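4. Baking bread with the Fodix bread oven stone

4.1 Before first use

1. Wash the stone with warm water only. Do not use soap, the stone will keep the taste.
2. Let it dry for one full night.
3. Put it on the lowest shelf of the cold oven and heat to 200 degrees. Leave it there until the smell is gone, then switch off and let it cool inside.

Note: A light grey colour after the first heating is normal.

4.2 Basic white loaf

You need 400 g of strong flour, 7 g of dried yeast, a small spoon of salt and warm water.

1. Mix the flour, yeast and salt. Add the water slowly until the dough is soft but does not stick to the bowl.
2. Knead by hand until it is smooth. Cover and leave it to double in size. In a cool kitchen this can take the whole morning.
3. Shape the loaf and let it rise again on a floured board.
4. Heat the oven with the stone inside. The stone needs more time than the oven lamp shows.
5. Slide the loaf onto the stone and bake until the crust is brown and the bottom sounds hollow when you knock on it.

Caution: Never put cold water on a hot stone. It can crack.

6. Move the bread to a wire rack and wait before cutting.
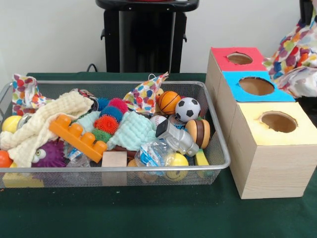 4.3 Cleaning and storing

1. Scrape off burnt flour with the flat scraper.
2. Wipe with a damp cloth. Do not put the stone in the dishwasher.
3. Store it flat, in a dry cupboard.

Section revised 7/10/25, Su-bin Do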